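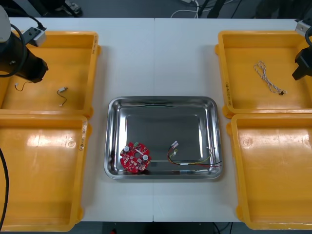
Work table with plastic trays and a steel tray in the middle.

Counting seabirds without touching a nest

Biologists who study cliff-nesting seabirds on Kedby island have a new way to count them. Until January, a team had to climb down the rocks on ropes, and many birds left their eggs while the people were near. Now small listening stations record the calls of the colony at night, and a program named Fuvel estimates how many pairs are present.

The method was tested on 3 cliffs over one full breeding season. On the largest of them the program gave 400 pairs. The rope team, which made its own count in the same week, arrived at 102 pairs fewer. The researchers think that the climbers missed burrows hidden under grass, but they want to repeat the test before they say so with certainty. 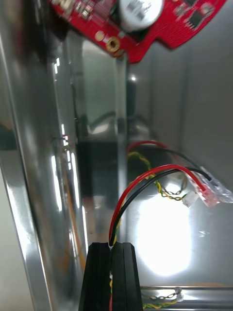
According to Kao, the night calls say little about how many chicks survive, and a yearly visit to the nests will still be necessary for this question.

The group agrees that the visits cannot stop completely. It plans to make them shorter, and to leave two of the cliffs without any climbing for the next 7 years. Modero, the foundation that pays for the work, has also asked for a version that can recognize owls and bats.

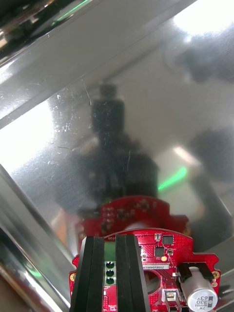 A red circuit board held between two black gripper fingers.

The recordings from the first season will be free to download from June 10, 2025.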